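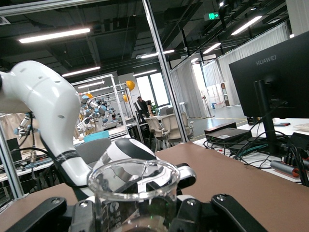 *Clear beaker with a pouring lip, brown tabletop behind.*

06/12/2022

I moved my editor settings over to the new laptop this week and it took longer than it should have. Most of the time went on the side panels. I use Rimaretti for nearly all my writing and code, and it keeps the panel layout in a different file from the key bindings. I had copied one and forgotten the other.

The layout file lives in the profile folder, under "workspace". If you copy it while the program is open, it gets overwritten when you quit. I did that twice. Close everything first, then copy, then start it again.

I keep 3 layouts now:

- Writing: one file, no panels, wide margins
- Code: file tree on the left, terminal along the bottom
- Compare: two files next to each other, scrolling locked

I used to have 5, but two were nearly the same and I kept picking the wrong one. Switching is on Ctrl+Alt and a number. Lukian Dmytriv wrote to say the shortcut clashes with his Pavliuk keyboard, and you can change it under Input, then Shortcuts.

The one thing I haven't sorted is the font size on the second monitor. It goes back to 10 each time I unplug the cable. Laurinda Abreu has the same trouble on her machine at Hudstead, so I've filed a report and put her details in with mine. No reply yet.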